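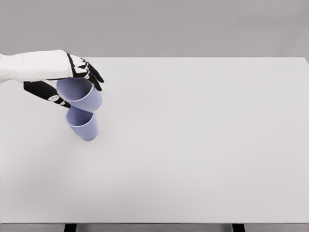

4. Setting Up a Reading Plan

Plumow comes with 2 reading plans already loaded: Whole Bible in a Year and Psalms and Gospels. You can use either one as it is, or build your own from any book in the library. Sign in before you start. Plans made while signed out are stored on the device only.

4.1 Starting a loaded plan

1. Open the Library tab and tap Plans.
2. Tap the plan name. The daily passages appear in a list.
3. Choose a start date. If you pick a day in the past, the earlier readings are marked as missed.
4. Choose a translation. You can change it later without losing your place.
5. Tap Begin.

Note: Whole Bible in a Year follows the calendar. If you start after January, the plan runs into the next year and the day numbers will not match the printed Clerkgate booklet. Go by the passage name.

4.2 Building your own plan

1. On the Plans page, tap New.
2. Type a name. Names can be up to 99 characters long.
3. Add books in the order you want to read them. To move a book, press and hold it, then drag.
4. Set the length in days, or set the number of chapters per day. The other value fills in by itself.
5. Tap Preview and check the first week.
6. Tap Save.

A plan can hold up to 200 daily readings. For anything longer, make a second plan and set it to follow the first under Options - Next Plan.

Caution: Changing the order of books in a plan you have already begun clears your check marks. Your notes are kept.

4.3 Sharing a plan with a study group

1. Open the plan and tap Share.
2. Select the group. Only groups you lead are shown.
3. Choose whether members can see each other's notes. The default is No.
4. Tap Send.

Members get the plan the next time they open Plumow. Each person keeps a separate set of check marks.

4.4 Commentary notes

The Vokadham commentary set has 2,142 entries and must be downloaded before it will show beside a reading. Go to Settings - Add-ons and tap Get. Use Wi-Fi if you can. If a passage has no entry, the side panel stays closed.

Last updated: 2020-10-13

Related items
Highlighting and Bookmarks
Changing Your Default Translation
Leading a Group: First Steps
Printing a Plan
Phùng Study Outlines: Installing the Add-on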